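Basketry (round work)

Round basketry is the making of circular containers by interlacing flexible strands around a set of stiffer ones. The stiff elements are called stakes or spokes, and the strands that cross them are called weavers. Willow, cane, rush and pine needle are traditional fibres; synthetic strand came into common use later.
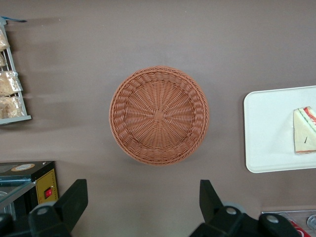 Most round baskets start at the base. Spokes are crossed, bound at the centre and spread evenly, then woven outward until the base reaches its planned width. Cane is soaked beforehand so that it bends without cracking. Synthetic strand needs no soaking, but it springs back and must be kept under tension. 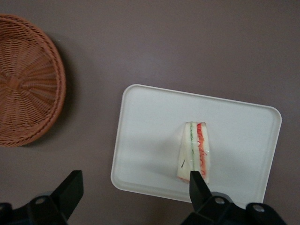 Round wicker basket with spokes radiating from a woven hub.

The border locks the spoke ends and carries much of the wear. Rolled borders are the usual choice for shallow forms – they are stiff and leave few exposed tips. Quintela's survey of workshops in Rebelo recorded 977 baskets, 80 of them with repaired borders.

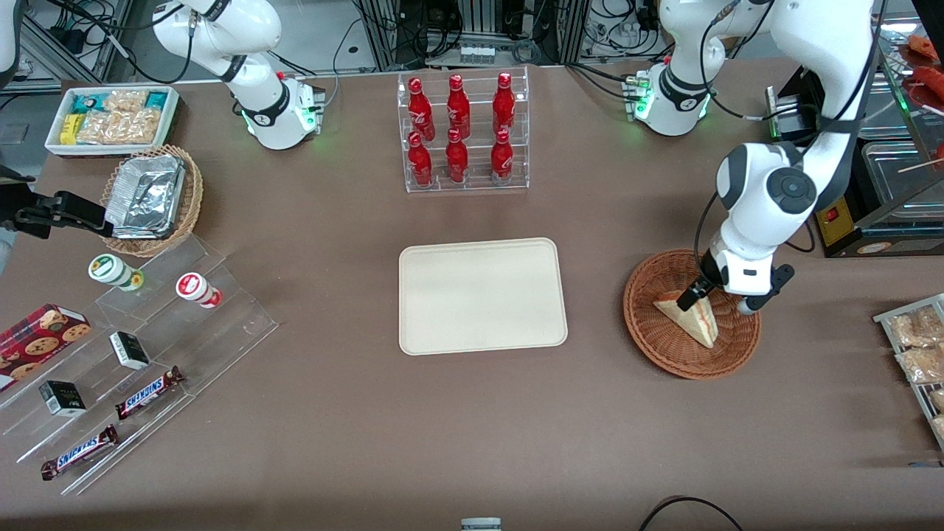 What is the difference between wicker and rattan?
Wicker is the woven construction, whatever the fibre. Rattan is a climbing palm, and its stems are one of the materials used for wicker.

Natural fibre should be dusted with a soft brush and kept away from heaters. Mould is treated by drying in moving air – bleach weakens the strands and alters their colour.

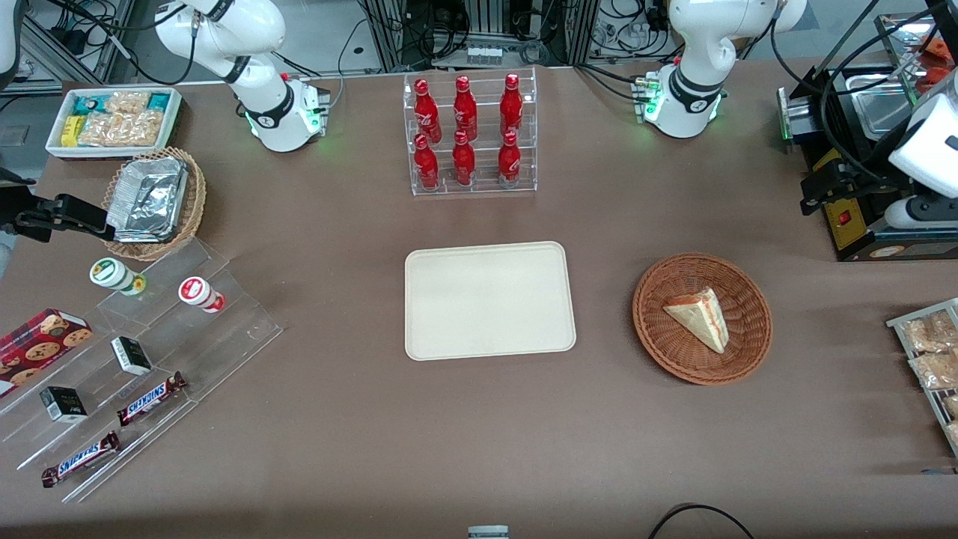
Wicker basket on a brown tabletop, with snacks and drinks.

See also: Caning; Coiled basketry; Willow growing

Page last edited 3 March 2025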